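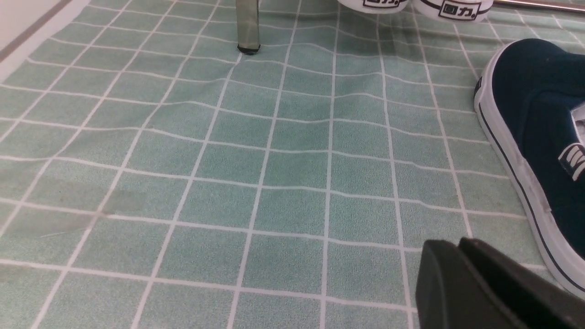
욕실 바닥이 이렇게까지 회의 안건이 될 줄은 몰랐다는 것이 입주 8년 차 세입자의 말이다. 줄눈을 칫솔로 문지르다 보면 인생을 돌아보게 되는데, 돌아볼 인생이 그리 길지 않아서 같은 칸을 두 번 문지르게 된다고도 했다.

생활용품 기업 인햄(Inham)은 이 같은 사연을 모아 5월 한 달간 '줄눈 고백' 캠페인을 진행한다고 밝혔다. 욕실과 다용도실 바닥 청소에 얽힌 경험을 접수해 책자로 엮고, 참여자에게 줄눈 전용 솔을 증정하는 행사다. 경품으로 해외여행을 검토했으나 예산을 본 뒤 솔로 결정했다.

캠페인에 앞서 인햄은 자사 온라인몰 회원 2581명에게 바닥 청소 습관을 물었다. 가장 많은 응답은 '손님이 온다고 할 때'였고, '눈에 띌 때'가 뒤를 이었다. '눈에 띄지만 안경을 벗는다'는 보기에 없던 답이었으나 주관식란에 꾸준히 등장해 별도 항목으로 집계했다. 청소에 들이는 시간은 한 번에 30분 안팎이라는 답이 많았다. 이 가운데 솔을 찾는 시간이 얼마나 되는지는 묻지 않았다.

함께 선보이는 신제품은 줄눈 솔 '플렘니스(Flemness)'다. 손잡이를 길게 빼고 솔 끝을 좁게 깎아 쪼그려 앉는 시간을 줄이는 데 초점을 맞췄다. 색상은 회색과 흰색 2종이며, 개발 단계에서 나온 '때가 덜 보이는 색' 의견에 따라 회색을 먼저 출시한다. 흰색은 자신 있는 고객을 위해 6월에 내놓는다. 초도 물량은 599개로, 생산은 협력사 둘베리(Dullberg)가 맡았다. 600개를 주문했지만 한 개는 품질 시험 중 부러졌다. 인햄은 해당 부위의 두께를 보강한 뒤 나머지를 생산했다고 설명했다.

사연은 인햄 온라인몰 게시판에서 받는다. 분량 제한은 없으나 담당 부서는 되도록 짧게 써 달라고 요청했다. 사진은 첨부하지 않아도 되며, 전후 비교 사진은 '전'만 있어도 접수된다. 배우자나 룸메이트를 고발하는 내용은 실명을 지운 뒤 싣는다. 세제를 서로 섞어 써 봤다는 체험담은 따라 할 우려가 있어 책자에서 제외한다.

책자 편집과 인쇄는 출판사 게브레예스(Gebreyes)가 담당한다. 표지에는 물에 젖어도 버티는 종이를 쓰기로 했다. 욕실에서 읽을 사람이 있겠느냐는 질문이 사내에서 나왔고, 질문한 직원을 제외한 전원이 있다고 답했다.

인햄 홍보팀은 "깨끗한 바닥을 약속하는 행사는 아니다"라며 "솔은 드리지만 문지르는 일까지 대신해 드리지는 못한다"고 밝혔다.

접수는 5월 말 오후 6시에 마감하며, 수록작은 6월 중 온라인몰에 공지한다. 배송 문의는 온라인몰 고객센터에서 오전 10시부터 받는다.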